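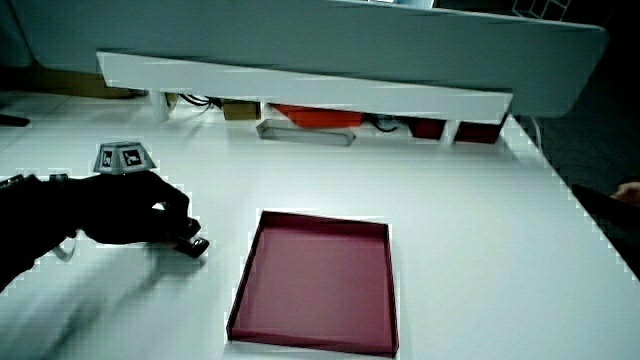
Bench 2, pink tray empty, hand-held gripper left of it.

Friday, December 31, 2021

Packing bench, Sivau line. Tray position unchanged. Tag block on the gripper stays as mounted; do not loosen it between runs.

Otex wants 1000 hand-guided picks before the arm takes over box loading. Shift limit is 60 minutes on the gripper, then swap. Wrist complaints from two packers, both after longer turns, so the limit stands.

Job changes from May: packers move to checking and exceptions, up to 4 benches per person. Pay grade for that is still open with Wynne. The packers asked again and I had no answer. Rota draft assumes the old grade.

To do: reroute cables behind the boxes, print swap times, ask Hirnance for spare fingers.

This site uses cookies. By continuing to browse you accept our cookie policy.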